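How I Finally Got a Clean, Bright Work Table

By Dwynwen Bevan
August 24, 2023
4 min read
13 comments | 298 shares

I love a white work surface! Every crumb, thread and drip of glue shows up right away, and small screws stop disappearing on you. I switched over in March and I've been telling everybody who will stand still long enough to listen. The catch is that white tops show stains too, so you need a few habits to keep them looking good.

Start dry. Brush or vacuum the top before any water goes near it, or you'll just be pushing grit around in circles (and that grit scratches). Then wipe with warm water and one small squirt of dish soap on a soft cloth, rinse the cloth, and go over it again. Soap film is what makes white look gray, so the second wipe matters more than the first.

For coffee rings and marker, mix baking soda with a little water until it's like thin frosting, dab it on, and leave it for 15 minutes. Wipe it away gently -- no scrubbing! Try it on a hidden corner first, especially on anything glossy or painted.

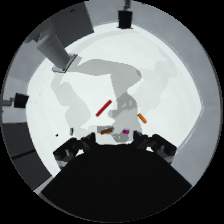
A big white tabletop with a bluish-gray floor beyond it.

Dried glue is my favorite, because it's so satisfying. Lay a warm, damp rag over the blob, go make yourself a cup of tea, and then ease it up with an old plastic card. Wood glue usually lets go in one piece. Super glue is another story, and I'd leave that to a remover made for your kind of surface.

Now, the edges! People wipe the middle of a table over and over and forget the rim, where sticky fingers land all day long. Run your cloth all the way around, then do the underside of the lip too. You'll be amazed at what comes off.

My neighbor Lilian Lyimo keeps a roll of brown kraft paper at the end of her table and pulls a fresh sheet across for painting days. I copied her right away, and it's wonderful for potting seedlings as well -- just fold up the mess and tip the soil back in the bag.

Skip the bleach, steel wool and powdered cleansers. They dull the finish, and a dull finish grabs dirt faster. If your top already has a few scuffs, a clean melamine sponge used with a very light hand will lift most of them. Rinse it often and stop as soon as the mark is gone.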